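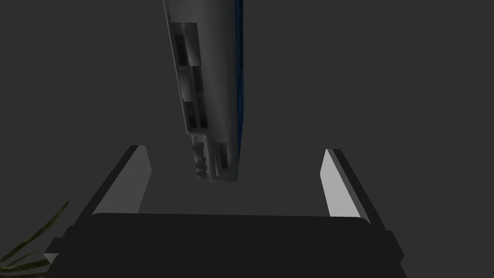 Stumdale Area Travel Board > Weekend Trips > Is the Zallitz River loop worth a whole Saturday?

mhourani
Thinking of doing the Zallitz loop with my wife and her mother. The county brochure says it's "a leisurely day among rolling vistas," and I have been hurt by that kind of language before. We'd start in Stumdale, cross at Jimgate, come back on the west side. Her mother is fine with walking but not with hills, or gravel, or wind. Is there enough to do?
- Marwan Hourani

weronika_w
Yes, if you stop at the right places. Park at the Jimgate lot and take the flat path along the old millrace. It's two miles out and back and there are benches. Skip the overlook. The overlook is a parking space facing a hedge.

gene_m
The hedge is new. Before the hedge it was the best view in the county.

weronika_w
Gene, the hedge has been there as long as I've lived here and I moved in with a cassette player.

gene_m
That's new.

zluo12
We did the loop last fall and I'd say go the other way, west side first. You get the pie at Tomaszewski before the lunch crowd, and then whatever goes wrong later, you've had pie. The sour cherry one is what you want. They take cash only and the sign saying so is inside, by the register, after you've eaten.

mhourani
What does a slice run? Asking for my mother-in-law, who will ask.

zluo12
No idea, my brother-in-law paid. It's why I brought him.

aicha_ch
Going to disagree with everyone about the direction. West side first puts the sun in your face all the way home. Also the canoe rental in Jimgate closes when the guy feels like it, so if anybody wants to get on the water you need to be there early. Posted on the shed it says 12 hours a day. I've seen it open for maybe the length of a sandwich.

weronika_w
The man is recovering from a knee operation, Aicha.

aicha_ch
Then the shed should say that. I'd have brought him soup.

gene_m
Whichever way you go, stop at the golf course. You don't have to golf. The back patio looks right over the river bend and they'll sell coffee to anyone in a collared shirt. The 12th green flooded in November and they just call it a pond hazard now.

zluo12
I lost a ball in that pond when it was a green.

mhourani
OK, we went. Posting 3/9/25 so the details are fresh. We did east side first. Canoe shed closed. Millrace path very nice, slightly windy, this was mentioned to me. Got to Tomaszewski after lunch and they were out of sour cherry, so we had rhubarb and I borrowed cash from my mother-in-law, which I expect to be hearing about for years. She liked the overlook best. She says it's a very well kept hedge.

gene_m
You should have seen it before.

aicha_ch
How was the sun on the way home?

mhourani
Cloudy.

zluo12
West side first next time. I'm not letting this go.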